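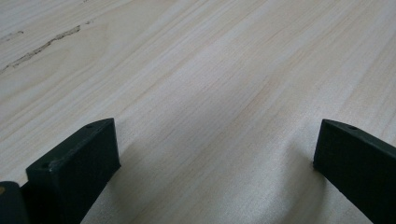 Caring for Wooden Tables in Shared Study Rooms

Skanderberg Library Services, Building Care Guides
Revised December 2023

The following procedure applies to all wooden reading tables and desks in the Skanderberg and Orkau branches. Staff should carry it out once a week, and again after any public event.

What you will need

Two soft cotton cloths
A bucket of lukewarm water
Mild dish soap, without bleach or ammonia
Felt pads for lamps and book stands

Weekly cleaning

1. Clear the table and wipe away dust with a dry cloth. Follow the direction of the grain.

2. Add a small amount of soap to the water. Dip the second cloth and wring it out well — it should feel damp and leave no drops behind.

3. Wipe the surface in long strokes. Do not scrub in circles.

4. Dry the table at once with the first cloth. Leave it clear for 15 minutes before returning lamps or books.

Marks and stains

Pencil marks may be removed with a white eraser. For ink, press a damp cloth on the mark and lift it straight up. Do not use nail polish remover or scouring powder on any table.

Dark lines that run through the grain are often part of the wood and should be left alone. If a fingernail catches in the line, record the table number and report it. Splits must not be filled by branch staff.

Oiling

Tables with an oiled finish are treated every June. Apply a thin coat, wait 20 minutes, and wipe off what remains. Lacquered tables are not oiled. The finish of each table is listed in the Bergeron furniture register, kept at the front desk.

Used oil cloths can catch fire if left folded. Spread them flat outdoors until fully dry, then place them in the metal bin.

Repairs are requested on Form 397.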